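Linen and Laundry Assistant (part-time)
Endlow Residential Services, Romirgate House

Endlow Residential Services invites applications for the post of Linen and Laundry Assistant at Romirgate House. The post is offered for 24 hours a week and is permanent, subject to a probationary period of 3 months. The house has 40 guest rooms and a linen room on the ground floor, where the successful candidate will spend most of the working day.

The main duty of the post is the sorting, folding and shelving of household textiles. Articles come back from the wash together and must be separated by type and colour before they are folded. Staff handle a good deal of soft, thick material - plush and fleecy cloths in particular - and are expected to fold it squarely to the size of the shelf. Pale articles are stacked apart from coloured ones.

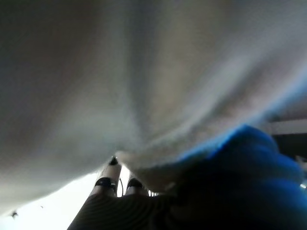
Duties

Sorting clean textiles by kind, size and colour
Folding to the house pattern, a copy of which is kept in the linen room
Setting aside worn or marked articles for repair or withdrawal
Keeping the stock book and reporting shortages to the Housekeeper
Assisting with the annual stocktake in July

Requirements

Previous experience in a laundry, hotel or care setting is desirable but not essential, as training is given during the first 2 weeks. Candidates should be able to stand for long periods and to lift full bags of linen with a colleague. A fair standard of written English is needed for the stock book.

Conditions

The post is based at Romirgate House, with occasional cover at our Skesberg site, for which travel costs are met. Overalls are provided and laundered by Endlow. Meals may be taken in the staff dining room at a reduced charge.

How to apply

Please send a letter of application and the details of 2 referees to the Personnel Office, Endlow Residential Services, Romirgate House, quoting reference 184. Applications must be received by 15 November 2019. Shortlisted candidates will be invited to visit the linen room before interview.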